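Support ticket: Portrait matching feature returns no result after photograph is submitted
Product: Mandow gallery companion app
Reported by: Visitor Services, Basden Museum
Status: Resolved, monitoring
Category: Mobile / image upload

Summary of the report

Visitor Services at Basden reported that the portrait matching feature in the Mandow app had stopped returning results for a number of visitors. Those affected could open the feature, take a photograph of themselves and press Submit, after which the progress circle remained on screen until the app was closed. No error message was shown. The audio guide, floor plan and ticket wallet continued to work as normal on the same handsets.

The fault was first noticed in May, shortly after the museum moved its public wireless network to a new supplier, Pleltusetti. Staff at the front desk confirmed that visitors using their own mobile data were not affected.

Initial response

The support desk asked the museum to supply the app version, the model of handset and the approximate time of each failed attempt. The museum was also asked to try an ordinary picture from the upload screen, so that the face detection step could be ruled out. The stock pictures held in the Mandow upload library are suitable for this purpose and contain no visitor data.

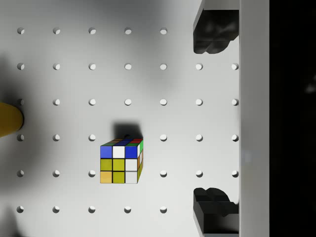
Puzzle cube on white pegboard

The stock picture also failed to upload over the museum's wireless network. It uploaded without difficulty over mobile data, and the app correctly replied that no face had been found. The face detection step was therefore excluded as a cause and the ticket was passed to the network team.

Findings

The network team examined the upload records for the Basden site. Requests smaller than 200 kilobytes were completed. Larger requests were opened, partly received and then abandoned, with the connection closed after 90 seconds. Most photographs taken on a recent handset exceed that size, even after the app has reduced them. Older handsets with modest front cameras were often able to complete the upload, and this accounts for the uneven pattern described by the front desk.

The museum's filtering service, supplied by Thongsuk, was found to be inspecting outgoing files on the visitor network. The service had been carried over from the staff network when the new supplier was connected. It held each larger file for inspection but did not release it, and it did not send a refusal to the handset. The app was left waiting for a reply.

A second and smaller fault was identified in the app itself. When a connection is closed in this way the app should display the message "We could not send your picture. Please try again." In version 5 the message was prepared but not displayed if the visitor had turned the handset sideways during the upload.
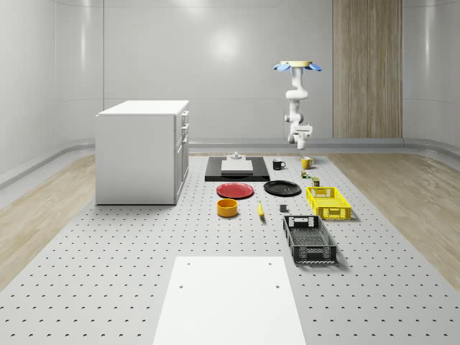

Reading time: 2 minutes remaining

Action taken

The museum's IT office was asked to add the Mandow upload address to the list of trusted destinations in the Thongsuk console. The change was made in the early afternoon and took effect once the visitor access points had been restarted. Sites making the same change should note that the address must be entered in full. An entry that contains only the company name is accepted by the console but has no effect.

Pleltusetti confirmed that no limit on file size applies within its own equipment and that no change was required on its side.

The display fault has been recorded separately and a correction will be included in the next release of the app. Until then, visitors who see the progress circle for longer than expected should close the feature, hold the handset upright and try again. Photographs are not kept on the handset after a failed attempt, so a new one will need to be taken.

Results after the change

The museum repeated the test in the entrance hall, the café and the upper galleries. Uploads were completed in all three areas and portrait matches were returned. The upper galleries remained slower than the rest of the building.

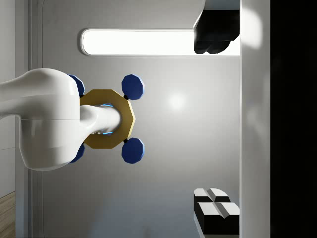
The delay in those rooms was traced to an access point operating at reduced power, a matter for the museum and its supplier. It does not prevent the feature from working. The IT office has indicated that the access point will be adjusted outside opening hours.

Visitor Services also asked whether portraits from the museum's own collection could be given preference in the results. This is not available at present. The request has been forwarded to the product team as a suggestion and should not be treated as part of this ticket.

Notes for other sites

Museums and galleries using the Thongsuk service on a public network are advised to check the trusted destinations list before contacting support. If uploads fail on mobile data as well as on the building's wireless network, a different cause is likely and a new ticket should be opened.

When opening a ticket, please state whether the audio guide is affected. Do not attach photographs of visitors. The time of the failed attempt and the handset model are sufficient for the records to be found.

The ticket will remain open for monitoring until the museum confirms that the access point has been adjusted.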